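Progress report to Trestico, February
Prepared by Callum Treloar, Uson site

Work at the practice kitchen continued, mostly on the pepper and pot task.
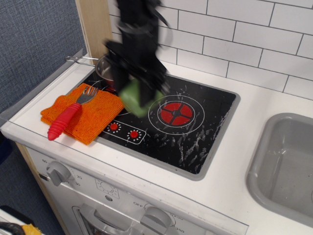
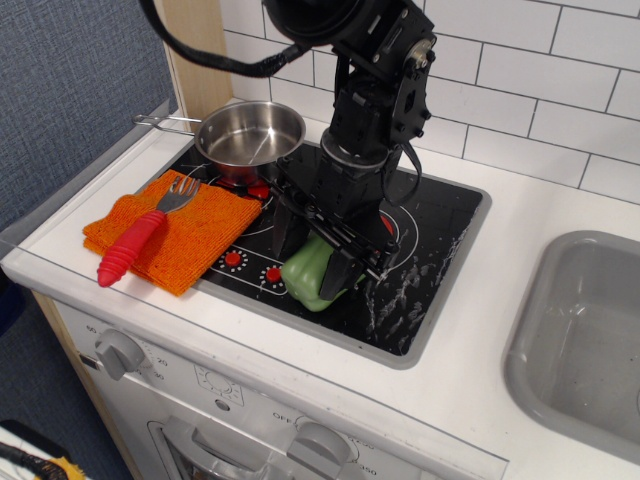
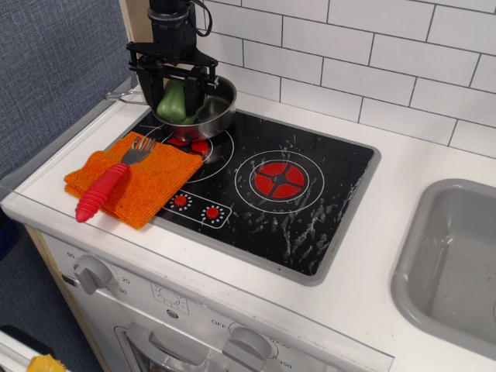

Arm at the practice kitchen, Uson.

Staffing: 2 packers moved to arm supervision and keep their pay grade. Training took 7 shifts - longer than planned. Some 600 attempts are logged. Operators asked for shorter turns at the controls, and we agreed. The Arnska line has not changed yet.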